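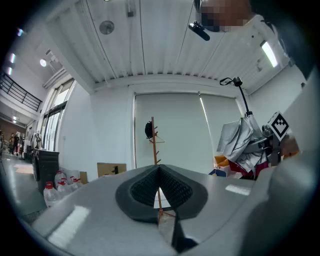 What is the difference between the fineness of a yarn and its twist?
Fineness is the relation between the length of a yarn and its mass. Twist is the number of turns put into a given length. The two are measured separately and recorded in separate columns.

Unit 9: Yarn count and cloth weight

The tex system is direct: one tex is one gram per kilometre, and a higher figure means a thicker yarn. The metric count (Nm) is indirect. It gives the metres in one gram, so a higher figure means a finer yarn. To change from one to the other, divide 1,000 by the known value.

Worked case. A skein of 200 m has a mass of 9 g. Mass divided by length in kilometres is 9 / 0.2 = 45 tex. The metric count is 1,000 / 45 = 22.2 Nm.

Folded yarns. Two 45 tex singles folded together are written 45 tex x 2. The resultant value is slightly above 90 tex, as folding shortens the yarn. In indirect systems the resultant count falls when yarns are folded. Students often reverse this in the written paper.

Cloth weight. Mass per unit area is given in grams per square metre. Condition the specimen before weighing; linen and wool take up water from the air, and a reading made straight from a damp store will be too high. Cut clear of the selvedge.

Practical set
1. The Potley sample has a length of 2,293 m and a mass of 487 g. Find the tex value to one decimal place.
2. Convert the result to Nm.
3. The Jendamero sample is a two-fold yarn. Untwist it, weigh the singles separately and record the difference.

Reading: Demchenko course reader, the chapter on linear density. Show all working. Sheets are due by the end of June.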